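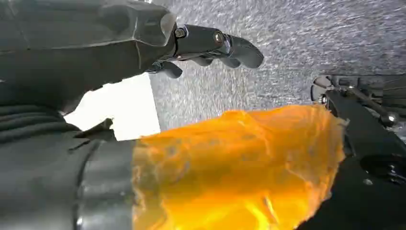 Re: [Undale pantry list] crinkly orange bags, keep or toss?

Hi all,

Catching up on this one after supper, so forgive me if half of you have already answered it off-list.

> I have a whole drawer of those shiny see-through bags, mostly orange
> and yellow, from the Gazi dried apricots and I don't know what else.
> They seem too good to throw out but I never use them for anything.
> Do any of you reuse yours? Do you wash them? My drawer won't close
> anymore and I'm getting looks.

Oh, I know that drawer! Mine was under the toaster and it had gotten so bad that I had to hold everything down with one hand while I pushed it shut with the other. I finally emptied it in February and it took me more than 20 minutes just to get them all flat (they do NOT want to lie flat, they spring right back up like they're mad at you).

What I do now: the big ones get wiped out with a damp cloth, hung over the faucet overnight, and then rolled up and stood on end in an old Cestomen coffee can. Rolling works so much better than folding. Once the can is full, that's it, anything new goes out with the trash. The small ones I don't keep at all, life is too short.

As for using them – I put cookie cutters in one, birthday candles in another, and the loose rubber bands in a third. You can see what's in there without opening it, and the color makes them easy to spot at the back of a dark shelf. I wouldn't put food back in them unless it's the same food, though. I tried rice in an old apricot bag once and we had apricot rice for a week. My kids still bring it up.

One more thing, if you have any with the zipper top, check the corners before you trust them. The ones I got from the store out in Drillstead split at the seam pretty quick, and I was picking lentils out of the shelf paper until spring. Clear tape on the seam holds for a while but it looks awful.

Does anyone know if the grocery drop-off bin takes the crinkly kind? The sign at ours only talks about shopping bags, and I've got a sack of the little ones sitting by the back door waiting on an answer.

Also I still owe somebody a pie tin – blue rim, dent on one side. Write me if it's yours.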